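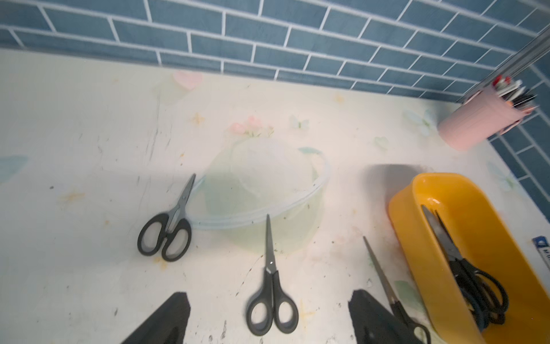
Des ciseaux et un bol vert pâle sur le plan de travail.

Lire une chronique ancienne sans s'y perdre : ma méthode pas à pas

Bonjour à toutes et à tous ! On m'écrit souvent pour me demander par où commencer quand on ouvre pour la première fois une chronique dynastique (chinoise, persane, peu importe), et je réponds toujours un peu trop longuement, alors voilà, je mets tout au même endroit.

1. Ne commencez pas par la première page
Je sais, c'est tentant. Mais les annales impériales qui ouvrent ces ouvrages sont sèches, une suite de nominations, d'éclipses et d'inondations, et on s'y décourage vite. Allez d'abord aux biographies, choisissez-en une de 20 pages tout au plus et lisez-la d'une traite, sans les notes.

2. Préparez votre fiche de noms
Un même personnage peut porter un nom de famille, un prénom de courtoisie, un titre et un nom posthume... Je prends une feuille pliée en 4 colonnes, une par type de nom, et je la garde à côté du livre. Mon ami Declan Paewai fait la sienne sur tableur, ce qui marche très bien aussi (mais j'aime trop mes crayons !).

3. Convertissez les dates au fur et à mesure
Les années se comptent par règne ou par ère. Notez dans la marge l'année de notre calendrier dès que vous la trouvez, au crayon fin, et méfiez-vous des fins d'année : le onzième ou le douzième mois lunaire tombe parfois en janvier de l'année suivante.

4. Revenez aux annales
Une fois la biographie terminée, cherchez le même épisode dans les annales du règne. Vous verrez que les deux récits ne disent pas toujours la même chose, et c'est là que la lecture devient passionnante ! Recopiez les deux passages face à face.

5. Relisez avec les notes
Cette fois, prenez votre temps. Une soirée pour 4 ou 5 pages, c'est un bon rythme.

Pour celles et ceux qui voudraient s'exercer, Jarrah Brunton a préparé un petit cahier de lecture que je glisserai dans les documents du site Ledora en mars. Posez vos questions en commentaire, je lis tout, même si je réponds parfois avec un peu de retard.

Mis en ligne le 2019-01-22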